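Search the manual
Enter keyword
Print this page | E-mail this page
Reading time: 2 minutes

Triltetti Robotics Club – Set-Up Guide
Section 13: Starting the Tabletop Simulation

Do this section on a club laptop after the Kaslow launcher is installed. Allow 200 seconds for the first load.

1. Log in with your club account and open Kaslow.
2. Choose Nureo from the project list, then type 362 in the seed box. Every team starts from the same seed.
3. Press Load and wait for the status light to turn green. Do not press it twice – the second load starts over.
4. Set the arm speed to Low.
5. Press Home, then Open Gripper.
6. Save the session under your team name.

CAUTION: Do not switch to the real arm from this menu. A mentor must be at the bench first.

NOTE: If the launcher freezes at step 3, close it and tell Haoran Shi which laptop you are on.

7. Compare your view with the start view below before you run any code.
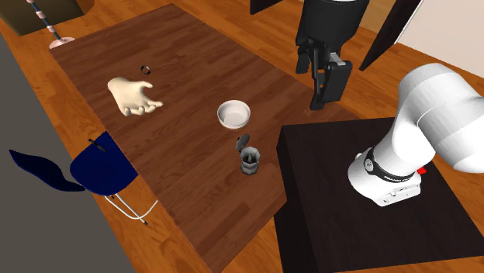 The start view is the same for every team, and scored runs must begin from it. Check the gripper first: it should be holding nothing. Then check that the white bowl is empty and the moka pot next to it has its lid open. If the lid is closed on your screen, the wrong seed was loaded, so go back to step 2.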